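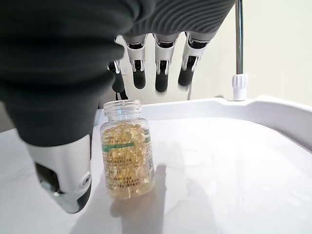
What is kept in a hospital trolley?

By Dorothy Bellamy

If you have ever stayed in hospital, or gone to visit someone there, you may have seen a nurse pushing a tall white cupboard on wheels. It is called a trolley. Some people call it a cart. It carries small things that nurses and doctors use during the day, so that they don't have to walk to the store room each time they want a plaster.

Hospitals have different kinds of trolley. A linen trolley carries clean sheets. A meal trolley carries dinners. This page is about the kind with drawers, which is used for medicines, dressings and other supplies.

Wheels and floors

The wheels on a trolley are small and can turn in any direction. Most have brakes that are worked by foot. When the trolley is where it needs to be, the brakes go on and it stays put, even if somebody leans on it.

Hospital floors are usually smooth and flat. A rug or a high step would stop a trolley, and a smooth floor is also easy to mop. At Saltbridge Hospital the long corridor on the children's ward is mopped in the morning and again after tea.
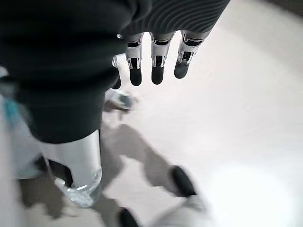

A grey floor below the fingers of a robotic hand.

The top

The top of a trolley is a work surface. A nurse might put a tray there while getting a dressing ready. Many tops are made with a raised rim, which stops things rolling off. Tops are wiped often, and they have to be made of something that does not soak up spills.

The drawers

Drawers can be shallow or deep. Shallow drawers are good for small things such as needles in packets, cotton wool and tape. Deep drawers are for boxes, tubing and bandages.

Each ward decides what goes in which drawer. Once that is settled, everyone keeps to it. A nurse who works nights should be able to find the tape in the same place as a nurse who works days. Some wards stick labels on the drawer fronts, and some use colours.

Things do get muddled on a busy day. At Saltbridge the drawers are checked at the end of each shift. Boxes that are nearly empty are replaced and anything in the wrong drawer is put back.

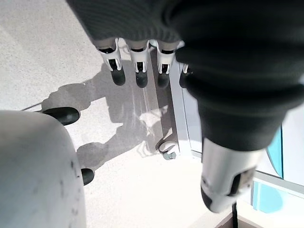
Natalie Furnival told us that she likes to start with the bottom drawer and work upwards, and that the hardest part is getting people to put the scissors back. She also said that every box has a date on it, and that anything past its date has to come out, even if it has never been opened.

The date she means is called the expiry date. Medicines can change as they get older and may not work as they should. You can find an expiry date on the medicine boxes in your own home, but ask a grown-up to show you. Don't take the boxes out yourself.

Locks and keys

Medicines help people when they are taken by the right person in the right amount. They can do harm if they are taken by mistake. For this reason a trolley that carries medicines can be locked,

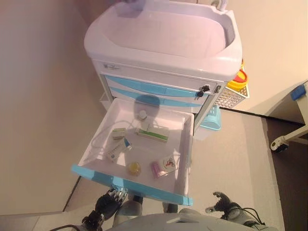
and only certain members of staff are allowed to use the key. If you see a trolley with a drawer open, leave it alone and tell a nurse.

Words to know

Dressing: a clean covering for a cut or sore place.
Expiry date: the last date when something should be used.
Ward: a part of a hospital with beds for patients.
Shift: the hours that a person works before someone else takes over.

Something to try

Choose a drawer at home or in your classroom that holds pens, glue and paper, and ask if you may tidy it. Take everything out. Put things of the same kind together, then decide where each kind will go. Ask a friend to find the glue. If they have to hunt for it, try a label.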